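**Ticket 46: pink spotted wall panels lifting, floor sheet curling**
Site: Clonulley, back bench
Opened: August 31, 2021
Status: open, waiting on parts

**Reported**

Spotted covering is coming away from the back panel along the top edge. Marble-pattern floor sheet won't lie flat on the left side. The glass bowl rocks when it is set down there.

**Background**

Panels were covered in February with the Kosel adhesive film. Floor sheet is from Semwal, cut to size on site. No trouble with either until the heater was moved closer to the bench.

**Tried so far**

1. Pressed the film down with a plastic scraper. Held overnight, then lifted again in the same place.
2. Wiped the panel edge with methylated spirits, let it dry, pressed again. Better, but one corner still lets go.
3. Turned the floor sheet over and left it under a board for 10 days. Curl is mostly gone.
4. Moved the bowl to the back centre, where the floor is flat. No rocking.

**Current layout**

Wavy-rimmed green bowl stays at the back. Apples, green grapes and the dark grey stones are the usual set.
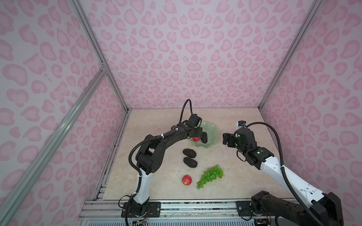

Ordered a new roll of film from Ovier, 1,000 mm wide, so each panel can be done in one piece. The old roll was narrower and had to be joined. Colour should match but the batch may differ, so do all three walls together.

**Still to do**

- Move the heater back to the far wall
- Strip and re-cover panels when the roll arrives
- Tape the left edge of the floor sheet underneath
- Rinse grit off the stones before they go back on the new floor

Leave ticket open until the film has been up for a fortnight.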